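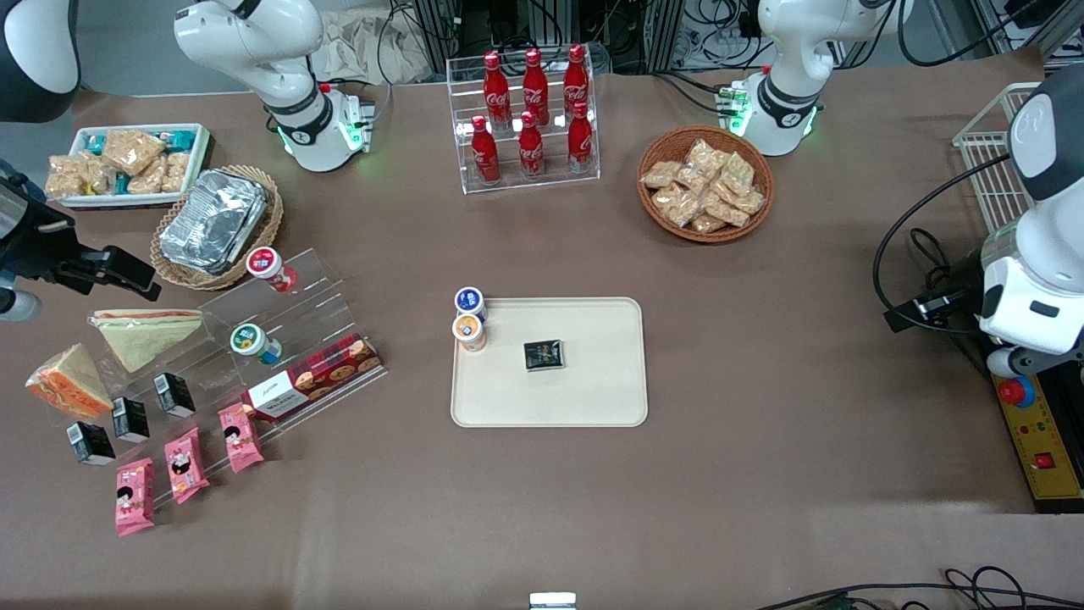

Larnatix Counter Kit - Frequently Asked Questions

What do I get in the kit?
Two arms with grippers and cameras, a control panel with an emergency stop, and the Fogh ordering software. Trays, racks and baskets are sold separately.

What can it handle?
Bottles, lidded cups, wrapped sandwiches, cartons and snack packets. Loose or unwrapped food is not supported.

Do I have to use your display racks?
No. Most baskets and stepped shelves work if both arms can reach them. Send us a layout first if you are unsure.

How many items can go in one order?
Up to 16. Larger orders are split over 2 trays.

How long does setup take?
Allow 6 hours. Wellington Araújo runs installs from our Rultham office and will train your staff the same day.

What happens if I press the red button?
Both arms stop. Clear the table, release the button and restart from the panel - the open order has to be entered again.

Can I rent it?
Yes, for $643 a month. Rentals from the Stornwood warehouse start in November.

Page updated 23 Apr 2023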